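A Cook Who Starts With the Onions

By the Skernimach Kitchen Pages
November
12 comments | 60 shares

She had the kettle on before I had my coat off, and she wanted it understood that she was not going to stop working just so I could ask questions. "I peel and talk," she said. "I've always peeled and talked. If I sit down with my hands in my lap I can't remember a single thing worth telling you."

So we stood in her kitchen in Ikstead, at the black counter where she makes the pickled onions that people in this town ask for from the first cold week on. She has been making them for more than 11 years, first for her sister's table and then for the winter market on Hunt Street, and she still does every one by hand. She likes them small, no bigger than will sit in her palm, and she likes to have a few lined up waiting where she can see them.

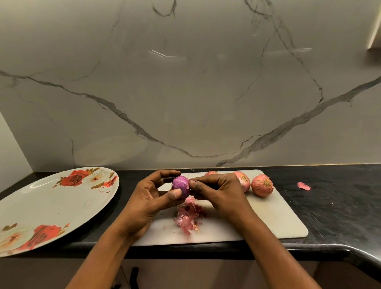
Little ones, peeled by hand over the white board.

"People want to know the recipe, and I tell them, the recipe is vinegar and sugar and a bit of salt, you can get that anywhere," she said. "The peeling is where you find out if you've bought good onions. You feel it right away - a soft spot, a bit of damp under the skin at the neck. That one goes in tonight's soup and it never sees a jar."

I asked whether she had tried soaking them in hot water first, the way my own mother used to, and she gave me a look that was kind but very firm. She did it that way for a whole season, she told me, and the skins slid off beautifully, and she was never happy with the bite afterward. "They'd gone a little tired. So I went back to doing them dry, with my thumbs, and I put the radio on."

She is fond of the color, too, and I think that is half of why she does it. She told me about the layer under the paper, how it comes up so bright and shiny, and how a second skin will sometimes cling to it, pinker and tougher, that you have to decide about. Leave it on and it can be leathery in the jar. Take it off and you've lost a bit of onion. She mostly takes it off, and she grumbles about the waste every time.
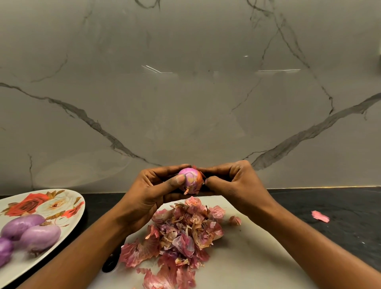
The skins pile up quickly on a peeling day.

The skins have a life of their own in this house. She lets the heap grow on the board while she works, and clears it when she's good and ready. "You'll find onion paper in my slippers in March," she said, laughing. Some of it goes into the stockpot for color, and a big bagful goes to a neighbor who dyes wool with it and brings her back a pair of socks now and then, in a lovely rusty gold.

Before I left she gave me a jar from the back of the pantry, from the Kilell onions she bought in October, and told me to wait two more weeks before I opened it. I waited four days. They were wonderful with cheese, and I've already rinsed out the jar so I can take it back to her and ask for another.

3,797 views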